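Home | News | Games | Forum | Contact

Last updated: 25 June 2019

By the Trillska news desk

Vevovness gets its harbour chapter in December

The small studio Trillska has confirmed that the second chapter of its point-and-click adventure Vevovness will be released in December. The chapter is called Acharya, after the island where the player arrives at the end of the first part, and it will be free for everybody who already owns the game.

Acharya adds 27 new locations, most of them in and under the old harbour. The player can now change between 2 characters at any time, and some doors only open when both of them stand in the right place. The studio says that the puzzles are a little easier at the start than in chapter one, where many players stopped at the clock tower – a complaint which came up again and again on the forum.

The script is finished and has 1,328 spoken lines. Recording is done in English first, and the other languages will have subtitles only. More than 90 players have tested the harbour part during the spring, and the map screen was drawn again after their comments. It now shows which rooms you have visited, but not which objects you left there.

Old saved games will work, with one exception. If you saved inside the lighthouse, you must go back to the beach before you install the new chapter. Otherwise the lamp puzzle cannot be completed.

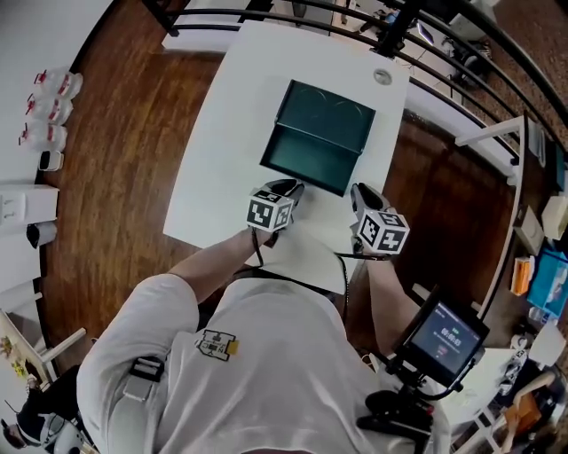 Plarketti, the card game which the sailors play in the tavern, is also coming as a real boxed game. The rules are the same as on the screen, and the cards use the drawings from the tavern walls. The studio has not decided on the box yet. A shallow open one in dark teal green, like the one on the white table, would suit the harbour colours well, but a lid is needed too. The price will be announced together with the chapter.

News archive | Back to top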